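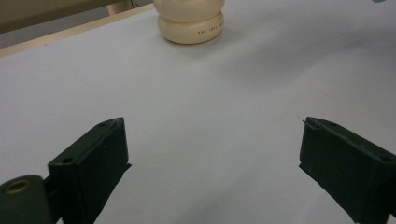 September, equipment list for next year, second version. Erhan Özkan asks me to keep the whole request under 700 per station, so I began with the fingers. The green ones have faint scuffs already, and I want two spare pairs for each station in the budget, not one. The cream object with the bulging sides and the "THE BEST" lettering stays on the list of test items – a rounded shape is a good check for flat fingers, and it costs us nothing more.

Prices so far: Barnis wants 78 for a pair, Mudska wants 70 but delivers in 4 weeks. I prefer Mudska if Hacer can wait. She has not answered yet.

Table covering: keep white. Juwita proposed grey, but then we must repeat the light settings, and I have no hours for this in the plan.

Still open:
Threaded inserts – buy separately or together with the fingers? Ask Cristian.
Second hand-held unit – move to the spring request.
Transport from Larorholm is not in the offer, I must write to them again before I send the sheet to Erhan.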